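Inicio | Colecciones | Datos | Ayuda | Contacto

# Catálogo de grabados Kurkitside – ficha de datos

18 de diciembre · Equipo de datos de Kurkitside
4 comentarios · Compartido 11 veces

## Qué contiene

Este repositorio reúne los registros de la colección de obra gráfica de Kurkitside: aguafuertes, litografías, xilografías y un grupo pequeño de monotipos. Son 100 registros, uno por cada hoja. De ellos, 89 tienen título dado por el artista y los demás llevan un título descriptivo, que escribimos siempre entre corchetes.

No se incluyen reproducciones de las obras. Los derechos de muchas hojas todavía no están aclarados, y por ese motivo hemos preferido publicar solamente el texto.

## Archivos

- `obras.csv` – un registro por hoja
- `tecnicas.csv` – vocabulario de técnicas, con equivalencias en inglés
- `procedencia.csv` – propietarios anteriores, cuando se conocen
- `cambios.md` – lista de correcciones desde la primera versión

La codificación es UTF-8 y el separador es el punto y coma. Las fechas aproximadas se escriben con una «c» delante del año, sin espacio.

## Campos principales de `obras.csv`

- `id`: número de inventario. No cambia aunque la hoja se atribuya a otro autor.
- `titulo`: en la lengua original de la obra.
- `tecnica`: uno o más valores, separados por una barra vertical.
- `alto_mm` y `ancho_mm`: medidas de la plancha y no del papel, salvo en las litografías, donde medimos la imagen.
- `tirada`: tal como aparece escrita a lápiz en la hoja. Si no hay numeración, el campo queda vacío.
- `estado`: estado de la plancha, en números romanos.
- `taller`: nombre del impresor. El valor más frecuente es Guvo.

## Cómo se hicieron los registros

Los datos vienen de tres fuentes: las fichas antiguas de papel, el catálogo de la exposición de Losthorpe y la observación directa de cada hoja. Cuando las fuentes no coinciden, damos preferencia a la observación directa, y la lectura descartada se conserva en el campo `notas`.

Las fichas antiguas se escribieron en épocas distintas y con criterios distintos. En las primeras se usa la palabra «grabado» para casi todo, también para litografías. Hemos corregido estos casos uno por uno, pero es posible que quede alguno sin corregir.
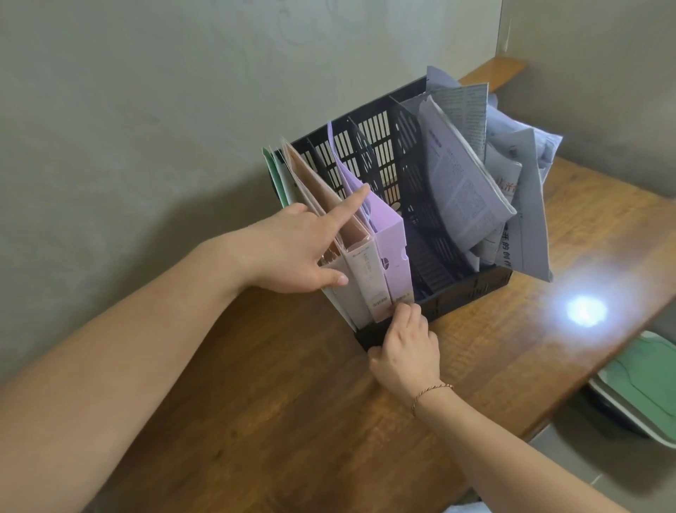
Un lector escribió en los comentarios que el campo `tirada` mezcla dos cosas diferentes, la numeración de la edición y las pruebas de artista, y que sería más útil tenerlas separadas. Según él, quien ordena la columna recibe primero las pruebas y después los números, y esto puede llevar a errores en los recuentos.

Tiene razón. Desde la revisión de julio existe el campo `tipo_prueba`, con los valores `edicion`, `PA`, `HC` y `estado`. Está completo en 90 registros. En los restantes la inscripción a lápiz está borrada o es ilegible, y ahí hemos puesto `nd`. El campo `tirada` se mantiene igual que antes para no romper los programas que ya lo leen.

## Limitaciones conocidas

La carpeta Kruger es un caso especial. Entró en la colección como un solo objeto, con cinco hojas dentro, y durante mucho tiempo tuvo un único número. Ahora cada hoja tiene su registro, y el campo `conjunto` indica que pertenecen a la misma carpeta. El orden original no se conoce con seguridad – seguimos el orden en que se recibieron.

Las atribuciones de la carpeta son del catálogo de Losthorpe y no las hemos comprobado de manera independiente. Tampoco recomendamos usar estos datos para estudiar la producción completa del taller Guvo, porque la colección contiene solamente lo que se pudo comprar o se recibió en donación.

Los colores de tinta se anotaron sin carta de referencia. «Sepia» y «marrón» pueden significar lo mismo en dos registros diferentes.

## Licencia y cita

Los textos y los datos se publican con licencia CC BY 4.0. Para citar:

> Kurkitside, *Catálogo de grabados*, conjunto de datos.

## Correcciones

Las correcciones se pueden enviar como incidencia en este repositorio. Pedimos indicar el `id` de la hoja, el campo y, si es posible, la publicación donde se encuentra el dato correcto. Los cambios de atribución tardan más, porque antes de modificar el registro volvemos a consultar la hoja original.

Anterior | Siguiente | Volver al índice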